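Gokholm bench lamp, clamp base. Back in stock as of 04/09/2018, 18 left, no more til April's over.

**Quick specs**

- Arm reach: 150 cm fully out
- Weight w/ clamp: 2660 g
- Cord: 140 cm, plug end only, no inline switch
- Color: black or cream (cream is special order, ask Loretta)

Same lamp we carried last year, new clamp. Old clamp slipped on thick tops, this one doesnt. Pad is rubber on both faces. Tighten by hand, no pliers pls, we've had three come back with bent screws.

Bulb not included. Takes any standard screw-in. LED is fine, dimmable or not, the lamp has no dimmer anyway.

Arm gets stiff in a cold garage. Loosen the middle knob a half turn, move it, snug it back up. 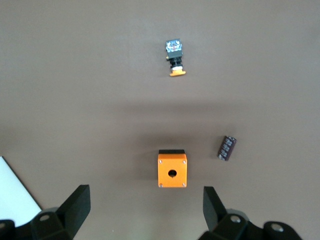
Spare knobs and springs: yes, we sell them, not on the site yet. Email Arlo Begay with the color and wich joint you need. Shades are the same part as the old model so those will fit.

Returns - 30 days, box or no box, just wrap the shade in somthing. Pickup at the Quintanilla counter is free. Shipping is flat rate, lower 48 only for now.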